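Going back to school with reading glasses on
Jun 4, 2026

I promised a few of you an update after my last post, and then the semester ate me whole, so here I am at the kitchen table with a pot of tea and no homework for the first time since winter. It's a strange feeling. I keep looking over at my backpack as if it's going to say something.

For anyone new, I signed up for classes at Pullmont, the community college across the river, after a very long time away from any kind of classroom. I have a grown daughter, a bad knee and a job I like well enough. I didn't go back to change careers. I went back mostly for the general science requirement I dropped when I was nineteen, which had bothered me off and on ever since, usually while I was folding laundry. My husband says other people just take up golf.

The first thing I had to relearn was how to read. I read all the time, novels mostly, but I read the way you eat popcorn. A textbook will not let you do that. Ours runs to 738 pages (I looked at the last page number in the bookstore, which was a mistake) and for the first month I would get to the bottom of a page and have no idea what I'd been told. What helped was a pencil. I started writing one plain sentence in the margin for every section, in my own words, as if I were explaining it to my mother on the phone. It is slow! But by spring break I could flip back through and find things, and I stopped having that sinking feeling every time I opened the cover.

The second thing was furniture. I had forgotten how much time you spend in school just looking at a surface while someone talks. You get to know every mark.

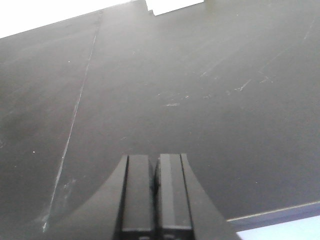 One long pale scratch on dark gray.

I'd like to say I used those stretches to think deep thoughts, but mostly I thought about dinner. Lectures are 50 minutes, and I was good for a little over half of that before my mind went out the door and down the steps to Swati, the coffee place by the bus stop, where they make a cardamom bun that I am not going to describe because I'm trying to eat fewer of them. I got better at sitting still as the weeks went on. I also learned to sit near the front, where it's embarrassing to drift.

Labs were easier for me than lectures, to my surprise. I've cooked for a family for a long time, and following a procedure with your hands is something I already knew how to do. Everything has its place, you read the whole page before you start, and you clean up after yourself. The younger students had the math and I had the tidiness, so we traded.

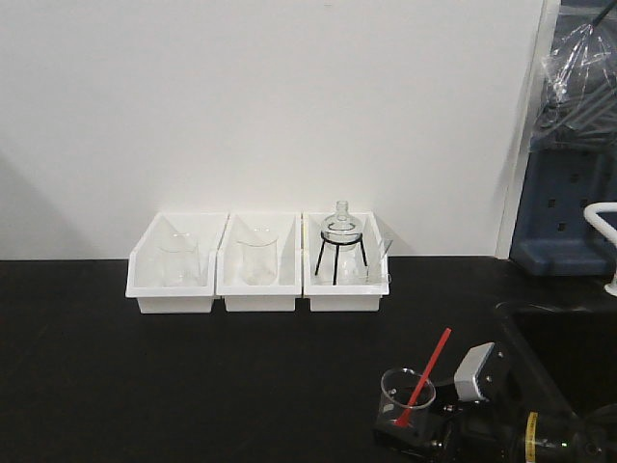
On being the oldest person in the room

People ask me about this more than anything else, and I think they want a sadder story than I have. Yes, the first day was awful. I walked in and a boy in the second row asked me if there was going to be a quiz, and I had to tell him that I didn't know either, and then we were both red in the face. After that it was fine.

My best friend in the class was Yoga Liem, who drove a delivery van at night and came straight to class with his shirt still half buttoned. We studied together before the midterm in the library basement, with flash cards spread all over the table, and he was very patient with me about logarithms. I was patient with him about commas. He lent me a calculator, a big old Drerkon with the letters worn off two of the keys, and I used it all spring and gave it back with fresh batteries and a jar of plum jam.

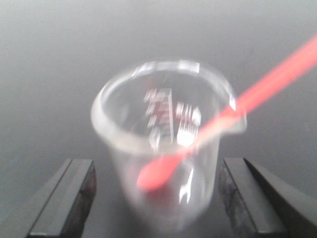
I should also say that I was a worse student at nineteen than I am now, by a long way. Back then I thought asking a question meant admitting something. These days I've sat through enough dentist appointments and parent meetings that raising my hand is nothing. I asked what a word meant on the very first day, and I saw a few pens start moving behind me when the answer came, so I kept doing it.

Money is the other thing I get emails about. I took one class at a time and paid as I went. I bought the book used, and I carried it in a Hustik bag I found at a yard sale, with a zipper that sticks if you pull it from the left. The bus was eight stops each way. I did half my margin sentences on that bus, and you can tell which half from the handwriting.
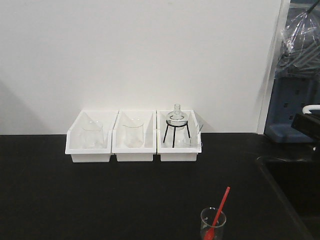
There were bad weeks, too, and I don't want to skip over them. In March my mother was in the hospital and I missed two classes and almost quit. I had the withdrawal form filled out on the counter, under the fruit bowl. My daughter moved the bowl, read the form and asked me whether I wanted tea, and we didn't talk about it at all, and the next morning I got on the bus. Mom is home now and bossing the neighbors.

I got a 95 on the final. I've told the mailman. I've told the woman who cuts my hair, and she was so nice about it that I overtipped her.

In September I start statistics, which everyone warns me about. I've already sharpened the pencils. If any of you have taken it later in life and have a book you liked, please leave me a note in the comments - used and cheap is best, and large print would be a kindness.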